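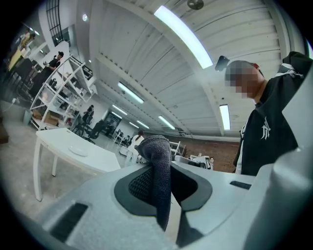 4. Conservación y entrega de grabaciones requeridas por un juzgado

Esta sección explica cómo configurar Plondoteo cuando la redacción recibe una orden judicial que afecta a audios, notas de voz o entrevistas sin publicar. Se aplica a las cuentas con el módulo jurídico activado. Para las reclamaciones de rectificación, consulte la sección 5.

Antes de empezar

Necesita un usuario con perfil de Responsable legal. El perfil de Editor permite ver el expediente, pero no bloquear archivos ni generar copias. Tenga a mano la orden escaneada en PDF y el número de procedimiento tal como figura en ella.

4.1 Abrir el expediente

1. En el menú lateral, entre en Jurídico y pulse Nuevo expediente.
2. Escriba el número de procedimiento. El sistema admite letras, cifras y barras, sin espacios.
3. Adjunte la orden. El tamaño máximo es de 585 MB por archivo.
4. Indique la fecha de notificación y el plazo de respuesta. Si la orden no fija plazo, deje el campo vacío y avise a su abogado.
5. Pulse Guardar. El expediente aparece con el estado Pendiente de bloqueo.

Nota: la fecha de notificación es la de recepción en la empresa, no la de la firma del juez. Una vez guardada solo puede corregirla el administrador de la cuenta.

4.2 Bloquear las grabaciones

1. Dentro del expediente, abra la pestaña Material.
2. Busque por nombre de la fuente, periodista o código de pieza. Los resultados se muestran en páginas; la búsqueda devuelve un máximo de 3000 archivos.
3. Marque las grabaciones afectadas y también sus transcripciones, que se guardan como archivos aparte.
4. Pulse Bloquear y confirme con su contraseña.

Mientras dure el bloqueo, los archivos se pueden escuchar, pero no borrar, recortar ni renombrar. La limpieza automática de julio tampoco los toca.

PRECAUCIÓN: el bloqueo no alcanza a las copias guardadas en teléfonos, grabadoras u ordenadores personales. Pida por escrito a cada periodista que las conserve.

4.3 Proteger la identidad de las fuentes

1. Seleccione la grabación y pulse Acceso restringido.
2. Elija las personas autorizadas. Por defecto solo queda el Responsable legal.
3. Si la empresa va a oponerse a la entrega, cambie el estado a Impugnado – el contador del plazo sigue corriendo – y adjunte el escrito presentado.

PRECAUCIÓN: no distorsione la voz ni suprima fragmentos en el original. Si el juzgado admite una versión parcial, créela con Duplicar y trabaje sobre el duplicado.

4.4 Preparar la copia

1. Pulse Generar copia. El proceso crea una carpeta con los audios, un listado y la huella digital de cada archivo.
2. Compruebe que el listado coincide con lo que pide la orden, ni más ni menos.
3. Descargue la carpeta en un soporte cifrado.
4. Registre la entrega: fecha, persona que la recibe y número de soporte. Adjunte el acuse.

Nota: si aparece el error 1872, alguno de los archivos sigue abierto en el editor de audio. Ciérrelo y repita el paso 1.

4.5 Levantar el bloqueo

Solo se levanta con una resolución que lo permita. Adjúntela al expediente y pulse Solicitar levantamiento. La petición debe aprobarla un segundo usuario con perfil de Responsable legal. El registro de accesos se conserva después del cierre y puede exportarse desde la pestaña Historial.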